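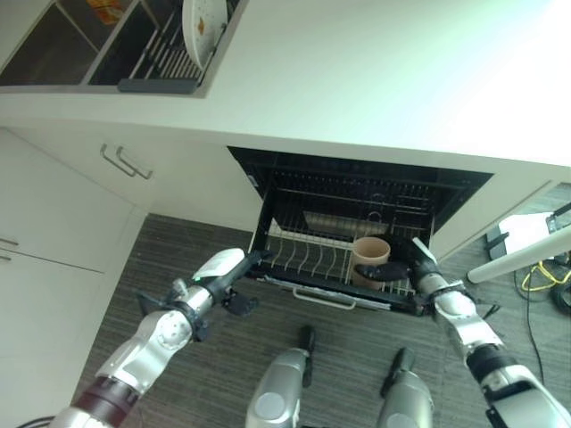 Kudix countertop water filter -- four months in

Posted Monday, February 16, 2026

Quick one, I have to be out the door in a bit and I've been promising this review since the fall. Got the Kudix in October. Use it every day. Two people in the house, one coffee drinker (me), one person who drinks water like it's a job.

Background. We moved to the Flundgate side of town and the water here is hard. Really hard. White crust on the kettle in a week, orange tea-looking specks on stuff after washing, soap that won't foam. Safe to drink, the water company says so, fine. Tastes like a swimming pool that had a penny in it. We did the pitcher thing for years. Hated the pitcher. Somebody always puts it back in the fridge with a half inch in it.

So. Looked at under-sink systems, didn't want to drill anything. Looked at the Nelau first, which everyone on the forums loves, but it's tall and needs its own outlet and I've got cabinets hanging low. The Kudix screws onto the faucet with a little diverter valve. No power. Ordered it.

SETUP

Box comes with the unit, one cartridge, diverter, a bag of adapters, two hoses, plumber's tape, and a booklet. Booklet is bad. Steps 4 and 5 are in the wrong order, you will get wet if you follow them. Hose on first, THEN turn the collar. Do not overtighten, it's plastic thread and I already felt it starting to go.

None of the adapters fit my faucet by the way. Had to go get one at the hardware store, cheap, but annoying when the box says universal. If you have a pull-down sprayer forget it, won't work at all, and they only say that on the back in tiny letters.

Flush it for ten minutes before you drink any. First water comes out gray. Thats the carbon dust, normal, still gross to look at. I gave mine fifteen.

TASTE

Good! Chlorine smell is gone completely. The metal thing is mostly gone. If I let the tap run hot by mistake through the diverter it comes back a little, and you're not supposed to run hot through it anyway so my fault.

Coffee is where I notice. Same beans, same grinder, same everything, and it's sweeter. Could be in my head. Tried it blind one Saturday with three mugs and got it right, so maybe not in my head.

Ice is clearer too. Not clear clear. Better.

WHAT IT DOES NOT DO

Does not soften water. I'm putting this in its own section because I bought it half thinking it would and so will you. I have one of those cheap meters that reads dissolved solids. Tap reads 300. Filtered reads 275. So that's barely anything. Kettle still crusts up, just slower, or maybe I'm cleaning it more. Spots on glasses, same as before. If scale is your main problem you want a real softener or reverse osmosis and this is neither one.

Kudix doesn't lie about it exactly. The page says "reduces" a whole list of things and hardness isn't on the list. But the photos are all sparkling glasses. Come on.

SPEED

Slow. Fills a pasta pot about as fast as you'd expect, meaning start the pot before you do anything else. A regular glass is fine. I don't filter pasta water anymore, just don't care enough.

Gets slower as the cartridge ages. First month was great, now there's a noticable drop. I unscrewed the diverter and rinsed the little screen, there was grit in it, and got some of the flow back. Do that monthly. Booklet doesn't mention the screen.

CARTRIDGES

Rated for 3000 liters. For us that should be most of a year. No indicator, no light, nothing, just a dial on top you turn by hand to the month you started. Mine has already been bumped to some other month twice while wiping down. I wrote the date on masking tape and stuck it underneath.

Replacement cartridges are the real cost, as always. Only found two places selling them, the Kudix site and Pasaribu, and Pasaribu was cheaper but took almost three weeks to ship. Order early. There are knockoffs, I haven't tried one, the reviews mention leaks.

NOISE, LEAKS, LOOKS

One drip from the collar in December. Retaped it, fine since. No noise except a sort of hiss when you shut it off.

Looks ok. White plastic, bit yellowish next to truly white things. Footprint is small, that's the best part honestly, we have no counter to spare. Suction feet come loose on our counter every couple weeks, you press them back down. The hose is stiff and wants to swing the whole unit toward the sink. I turned mine sideways and that helped.

Cleaning is a wipe with a cloth. No dish soap near the spout, I did that once and tasted it for a day.

CUSTOMER SERVICE

Wrote them about the adapter. Reply in four days, polite, offered to mail me a different one. By then I had my own. Asked for a credit on a cartridge instead and they said no. Ok.

WOULD I BUY IT AGAIN

Yeah, for taste. For a rental with a normal old faucet and water that smells like a pool, get it. Skip it if you've got a sprayer faucet or if you're mad about scale, and measure under your cabinets before you look at the Nelau, it's taller than the listing makes it seem.

4 out of 5. Would be 4.5 with a booklet that made sense.

Edit -- someone asked, yes it works with a standard faucet aerator, you take the aerator off first and keep it in a drawer for when you move out.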